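Bin-picking cell at Prulach returns to service after cable and clamp work
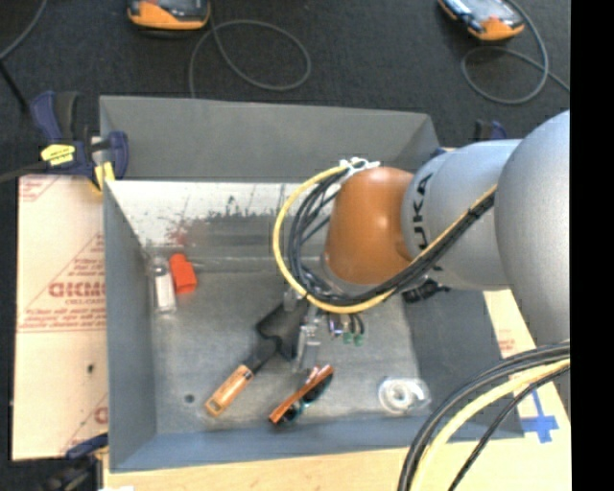 Marik Vlček
Editor, Skokance Automation Center News

The bin-picking cell at the Prulach laboratory of the Skokance Automation Center has resumed regular operation following a scheduled service in September. The work covered the cables on the robot arm, the fastening of the metal bin and the reference positions stored in the controller.

The cell consists of one arm with a metallic gripper, working over a large open metal bin that is clamped in place. Mixed items, among them a hand tool, a pair of sunglasses and a roll of clear tape, are laid on the bin floor for picking. The center uses the cell to compare grasp settings on objects that differ widely in shape and surface.

Service was brought forward after the operating log recorded 13 protective stops in a single month. Technical staff traced most of them to the cable bundle on the arm, which had tightened at certain wrist angles when the gripper reached toward the far wall. The bundle has been given a longer loop at the orange joint and secured with new white cable ties. The yellow cable follows the same route. Staff then moved the arm by hand guidance through every corner position before power was restored to the automatic program.

The clamps at the corners of the bin were removed, cleaned and refitted. A bin that shifts even slightly during a run will cause the gripper to meet the floor early, and the stored floor height was measured again once the clamps were tight. The inner back wall of the bin is heavily scuffed. It will remain in use for the present – the scratches do not affect picking – and repainting will be considered at the next major service.

A trial run of 2,592 picks was completed before the cell was handed back to its users. Two protective stops were recorded, both of them caused by flat items lying close to a wall. The approach angle for such items has since been reduced.

Users of the cell are reminded of the following points. The cable loop is to be checked at the start of each shift, with the arm in its rest position. Clamps are to be checked by hand after every 30 runs and the result entered in the log. Cable ties are not to be cut or added without the agreement of the technical office. Any contact between the gripper and the bin is to be reported, including contact that does not stop the program.

Booking of the cell has reopened. Requests should be made through the Prulach technical office, Room 117, before 3 p.m. for use on the following working day.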